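Storing squishy play food – how do you stop it going sticky and flat?

Posted by Faraji Lukumay in Home & Family > Toys and Playrooms

Hi all, hoping someone has been through this. We have a big tub of pretend food for the kids, mostly bought second-hand at the Curkcombe market, and it's turned into a real mishmash. There's hard plastic stuff that seems to survive anything, a few felt sandwiches my mum sewed, and then the soft squeezy fruit and veg, which is what I'm asking about.

The squeezy ones are everybody's favourite and they look terrible. Two have gone tacky on the outside and picked up every bit of fluff in the house. The banana has a dent down one side where it got wedged under the tub of blocks. I washed a couple in the sink and one still smelled musty a week later, so I binned it and had to explain myself to a very cross four-year-old.

I'd like to keep the rest going at least until October, when my sister's lot come to stay and the play shop gets set up again in the hallway. How do you clean them, and what do you keep them in? I've got a shelf 30 cm deep to work with and not much else.

Faraji

Nyamweya
437 posts

Oh, I know this problem well! We went through a stack of these when mine were small and I still keep a basket of them for the grandkids. The first thing is to work out what each one is made of, as they all get lumped together as "squishies" and they don't want the same treatment at all. A fabric plush one can usually go in a pillowcase on a gentle cold wash if the tag says so. Foam ones shouldn't be soaked, ever. They drink up the water like a sponge (well, they are a sponge) and the middle never dries properly. I'd bet that's where your musty smell came from.

The shape makes a difference too. Anything with lots of lobes and dips, like a pumpkin or a fat pepper, bulges out wherever it's pinched and collects grime down in the creases, so those are the ones I go over with a cotton bud.

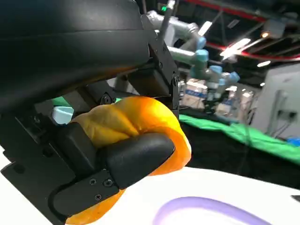

What I do with mine

1. Sort them into fabric, foam and hard plastic. If you can't tell, treat it as foam.

2. Wipe the foam ones with a cloth wrung out in lukewarm water and a tiny drop of dish soap, then again with a plain damp cloth. No spray cleaners.

3. Pat dry and leave on a rack overnight, out of the sun. I did a batch on the windowsill once and the colours went dreadful.

4. If one is still a bit tacky, put a pinch of cornflour in a bag, drop it in and roll it about, then brush off the extra. It won't fix one that's really breaking down – if the skin is peeling or coming off in crumbs, out it goes, especially with little ones who chew.

5. Store them in a single layer. Mine live in shallow trays with the hard plastic stuff kept somewhere else entirely. Your shelf should be plenty deep for that.

The dent in the banana might come back if you leave it alone in a warm room for a few days. I've had more than 3 pop back out that way, and a couple that stayed squashed for good. Worth a try before you chuck it!

And your mum's felt sandwiches – spot clean only, please, or the glue in any stick-on bits will let go. Lovely that she made them.

Votura

just buy new ones lol, they're cheap and the kids lose them down the couch anyway. ours are all in a shoebox

Tasoria

I'd add that the trays shouldn't have a vinyl liner. We used the rubbery grippy kind from the kitchen drawer and the soft toys stuck to it over summer and left orange marks all over it. Plain baking paper has been fine since. I also leave the lid off, though we're in a pretty humid spot so you may not need to.

For the play shop, my three have an egg carton for the small veg and an old muffin tin for the fruit. They put it all away in there without being asked, most days, which is more than I can say for the Lego.

Haven't tried the cornflour. Does it leave a white film on the darker colours? I've got an eggplant I'm a bit worried about.

Nyamweya

It does a bit on the dark ones, Tasoria. I go over mine with a dry paintbrush afterwards and most of it comes off. Try a spot on the bottom of the eggplant first and see how you go.

Faraji Lukumay

Thanks heaps, this is so helpful. The banana is on top of the fridge and I've found two flat trays in the garage that fit the shelf. Will do the foam ones tonight once the kids are in bed – otherwise I'll have far too many helpers.

Contact us | Copyright Curkcombe Community Help | Back to top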